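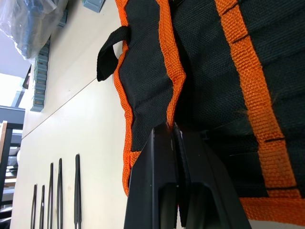 How I keep two arms from fighting over one planner

If your two-arm setup works fine one arm at a time and falls apart when both move, you probably have one queue doing two jobs. Mine did! I run Nodura for planning, with a little Python script on top that I call Kwak, and the fix took me an afternoon.

Step 1. Give each arm its own queue. In Kwak that's one line per arm in the config file. Restart Nodura after you save (I always forget this). 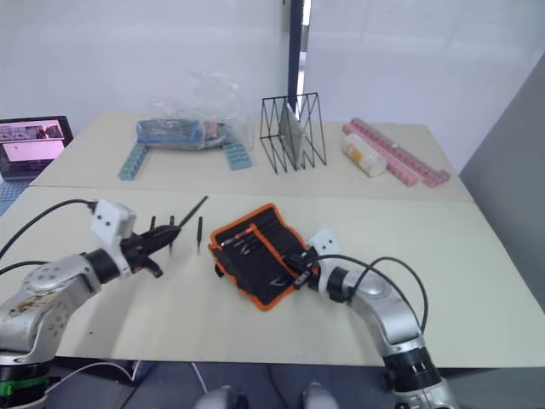
Next come the collision shapes, and this is where I lost most of my time. Nodura knows the arm and the gripper, but it has no idea what the gripper is holding. With a slim screwdriver in the left gripper, the shaft reaches past the fingers, so you have to attach it as its own shape -- a thin cylinder is plenty. Add 30 mm of padding while you're testing and shrink it later.

Step 3. Set up a shared zone. Draw a box over the area both arms need, and make each arm ask for it before moving in. For cloth I let both in at once, at low speed.
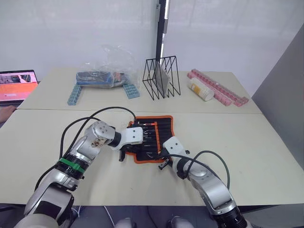
Both arms at the tool roll, with the wire rack behind.

Now run your plan in dry mode and read the log. Search for "zone wait". My first run had 47 of them, all from the right arm, and it was my own typo in the priority field. Thanks to Sushil Kandpal for spotting that one!
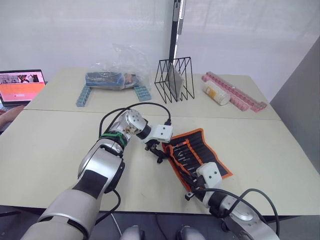

Reading time: 2 min

Last bit: replanning. Leave it off until the dry run is clean, then turn it on for one arm, then the other. If the arms start trading places over and over, raise the hold time on the zone before you touch anything else.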